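Category: Lists > Shop Automation > Hardware on Offer
7 min read

From: Lurdes Simões
To: shop-automation list
Subject: Re: Skoltov shelf-picking kit, anyone used one?

Hi all,

Sérgio asked in October and I said I'd write back once we had given ours a fair go. His message is quoted first so the questions are in one place.

> From: Sérgio Mendes
> Subject: Skoltov shelf-picking kit, anyone used one?
>
> Hello list,
>
> We've been offered the Skoltov shelf-picking kit through Drodano and I'm trying to work out whether it's worth the money for a shop our size. We run grocery stock, mostly boxed goods, with a bit of pouch and bagged stuff that I'd expect any arm to struggle with. The brochure says it handles "everyday retail packaging" and leaves it there.
>
> What I'd like to know from someone who has had one on the bench:
>
> - How long did setup take, with your own people doing it?
> - Does it cope with full-size cereal boxes? Ours are the widest thing we'd ask it to pick.
> - What happens under ordinary ceiling lights? We can't black out the room.
> - Is the support any good?
> - Is the Seixas software licence needed or can you get by without it?
>
> Drodano want an answer before their price changes. I'd sooner lose the discount than buy the wrong thing.
>
> Thanks,
> Sérgio

Taking those in a different order, as the licence question affects the rest.

LICENCE

You need it. The kit ships with a basic controller that will move the arm and replay a path you've taught it, and that's all it will do. Anything involving the camera goes through the Seixas package. Our quote had it as a separate line at $530 a year per station. The Drodano rep described it as optional, and in a narrow sense it is, but I can't think what you'd do with the kit in a grocery setting without it. Ask them to put it in the price from the beginning.

The kit itself was $2,000 on top of the arm, which we already owned. If you don't own an arm you're looking at a different purchase altogether and I can't help you with that one.

SETUP

Two of us took four days. The mechanical side was finished by lunch on the first day. The rest was calibration, and most of that was our fault for bolting the camera mount to a frame that wasn't properly braced. Every time someone leaned on the bench the offsets went out. Once we'd fixed the bracing, the calibration routine ran clean and hasn't needed redoing except when we shifted the shelf on purpose.

The manual is a translation and it shows. Section 4 tells you to set the shelf height before the shelf origin. Do it the other way round. If you follow the printed order the software accepts both values and then puts the gripper a good few centimetres low on the first approach. Keep your hand on the stop button for that one.

The kit doesn't come with a shelf. We made one up from a board and a pair of metal legs, and stood it on the bench at a height that suited our arm. Skoltov will sell you a shelf section if you want one. I'd save the money.

CEREAL BOXES

Yes, with conditions. We ran 438 picks on boxed cereal over the trial. I logged every one as clean, retried or failed. The great majority were clean. I'm happy to send the sheet off-list if you want to go through it line by line, but I'd rather not have the totals quoted about without the notes beside them, as the early runs were done with the loose bracing and drag everything down.

The conditions are to do with spacing. A box standing by itself with clear space on both sides is easy work. Two boxes touching, or one tucked in behind another, is where it starts to go wrong. The software treats a same-coloured pair as one wide object unless you've entered the pack dimensions beforehand, and then the arm goes for the middle of something that isn't there. Entering the dimensions fixes most of it. It takes a few minutes per product, so for a big range you'd want someone assigned to it.

We kept to name-brand boxes off our own shelves for the trial, in a row, and varied the gaps between them.
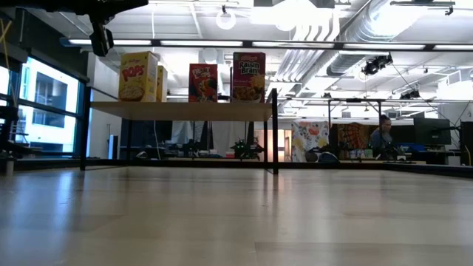

Shelf beyond the bench top: Corn Pops at the left with a second yellow box behind, then Froot Loops and Raisin Bran.

The left end of that row is the hard case I mean. If you do a demo at Drodano's, ask them to set up a pair like it with no dimensions entered and then again with them entered. Their own demo had everything a hand's width apart, and it looked very smooth.

Weight wasn't a problem with any of the cereal. Crushing was, a little, before we turned the grip force down from the default. The default is set for something stiffer than a cereal carton. Drop it well back and bring it up in small steps until the box stops slipping.

LIGHTING

Better than I expected. We left our overheads on, and there's a big window to the left of the bench that we left uncovered as well. The camera coped on dull days and on most bright ones. Low afternoon sun was the exception. It caught the glossy fronts of the boxes and the confidence scores dropped enough that the software refused to pick. It does stop and wait in that case, which I'd call the right behaviour, though you'll need someone there to clear the fault.

A pale bench top throws back a fair bit of light too. Skoltov suggested a dark mat. We tried one and couldn't measure a difference, so it went back in the cupboard.

SUPPORT

Mixed. Drodano are quick to answer the phone and slow to know anything. For real questions they pass you to Skoltov, who answer by email overnight because of the time difference. The answers were good when they came. One of them was a corrected config file, which saved us a day. I'd ask for a direct Skoltov contact in writing as part of the sale.

We also had a quote from Sarkside for a maintenance plan. We didn't take it up. The parts that wear are the finger pads, and you can swap those yourself with a hex key.

POUCHES AND BAGS

You said you expected trouble there and you're right. I wouldn't buy this kit for them. We tried a few bagged products near the end and gave up quickly. There's a suction head in the Skoltov catalogue that's meant for that work, but we haven't had one here and I won't guess.

WHERE WE LANDED

We're keeping ours for the boxed lines and renewing the licence for one more year. For a shop your size, Sérgio, I'd want to know how many boxed products you'd put through it in a week before saying yes. If it's a short list that seldom changes, the dimension entry is a one-off chore and the rest is manageable. If your range turns over every month, budget for the labour.

The discount was still on offer to us well after the date they gave, for what that's worth.

Also, for whoever asked me off-list about noise: it's fine to talk over. The compressor on our other cell is far louder.

Regards,
Lurdes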